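Bench notebook, bay 7
January 26, 2020

Subject: wooden top on the long bench, base plate fasteners, finish around the plate.

Started with the top. It has been on the bench since September and had not been checked for flatness after the heating came on. Straightedge laid along the grain at the front edge, the middle and the back edge, then across the grain at both ends. Along the grain it is flat within what the feeler set can resolve. Across the grain there is a slight crown at the end where the plate sits. A 0.15 mm leaf goes under the straightedge at the back corner, a 0.20 does not. The other end is flat.

Thickness measured at the open edge with calipers: 26 mm nominal, 25.8 at the thinnest place. The Flokeo order sheet says 26, so no complaint there. Underside was left unfinished when it came in and still is. Top side has two coats of the Plerkach hard oil. One face sealed and one face bare would account for the crown. Same thing happened to the short bench last winter and it went back most of the way once the underside was oiled. Plan is to do the underside of this one too, but it can't be done properly with the frame rails in place. See end of entry.

Rail bolts under the top: all present. Two on the back rail took a quarter turn before they came up to resistance. The slots in the rail brackets run across the grain as they should, and the washers slide when the bolt is backed off half a turn, so the top can move. The front rail has one bracket with a round hole where a slot was called for. Somebody drilled it to get the bench together. It should be opened up to match the others. Marked with tape.

Next the plate. Cleaned off first with a dry brush, then a cloth with a little alcohol. Kept the alcohol off the wood, as it dulls the oil. Fine dust comes out of the holes for some time after the surface is clean, so the brush needs to go down each hole and the vacuum nozzle has to be held over it.

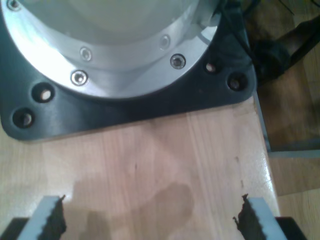
Base plate on the bench top, with flange ring and hex socket screws.

Numbering for the plate holes, to be used from now on so the entries can be compared: hole 1 is the left one just below the ring, hole 2 the left one nearer the rounded corner, hole 3 the one just off the right of the ring, hole 4 the one nearest the right corner. Earlier pages use A to D going the other way around and are ambiguous about where A is. I have not tried to convert them.

The holes do not look alike from above. Holes 1 and 2 are light inside, 3 and 4 are dark with a bit of glint at the bottom. Looking in from directly overhead is no way to tell what is seated and what is not, so check each one with the key. I would also like a note of fastener length for each position on the inside of the cabinet door. At present the only record is a pencil line in the September pages, and it gives one length for the lot.

Center distances, taken with the long calipers across the hole edges and corrected for diameter: 1 to 2 is 258 mm, 3 to 4 is 271 mm. Each taken three times, spread 0.2 mm. The drawing that came over from Toledo gives the same figure for both pairs. Either the drawing belongs to a different plate or the right pair was laid out again at some point. The template we have on the wall was cut from that drawing, so the template should not be used to drill a new top until this is settled. I have turned it to face the wall and written HOLD on the back.

Flange ring: two steps, inner one raised, outer one lower, hex socket screws on both. Wiped the sockets out with a twist of paper. Did not put a key on any of these. They are not part of the bench job and there is no torque figure in this notebook for them. If anyone has one, write it here with the source.

Contact between plate and wood, along the lower edge: tried the feelers from the left end to the rounded corner at the right. The 0.05 leaf goes in for a short distance near the right corner and nowhere else. That is in the direction the crown would give. Left alone. No shim. A shim would have to come out again once the top has been oiled underneath and has settled, and a paper shim picks up oil and goes soft.

Finish around the plate: the oil is thinner there than on the open part of the bench. Water drop test, one drop on the open part and one a hand's width from the plate edge. After five minutes the first still stood up as a bead and wiped off without a mark. The second had spread and left a faint ring, which was gone after an hour. The area needs another coat. Masking tape along the plate edge, the low-tack kind, and oil wiped on with a folded pad so it doesn't run under. Excess off after fifteen minutes. Overnight before anything is put down on it.

The oil can on the shelf is from the old batch and has a skin on it. Lorena Paredes says there are two unopened cans at Trosau and she will bring one over with the next load. Old can moved to the metal bin. Rags used today are laid out flat on the grating outside, not in the bin.

Tools out and returned: straightedge, feeler set, long calipers, torch, brush. The 0.10 leaf in the feeler set is kinked near the tip and reads high. Use 0.05 doubled until it has been replaced.

Open items

Front rail bracket, round hole to slot. Half an hour with a file.

Fastener lengths, holes 1 to 4, list for cabinet door.

Ask Toledo for the drawing revision and whether 258 and 271 mean anything to them.

Third coat near the plate when the oil arrives.

Underside of the top: needs the bench cleared and the rails off one at a time, so allow a full day plus drying. Recheck flatness across the grain two weeks after, same lines as today. Positions are penciled on the back edge of the top, small ticks, please don't sand them off.

New feeler leaf, 0.10.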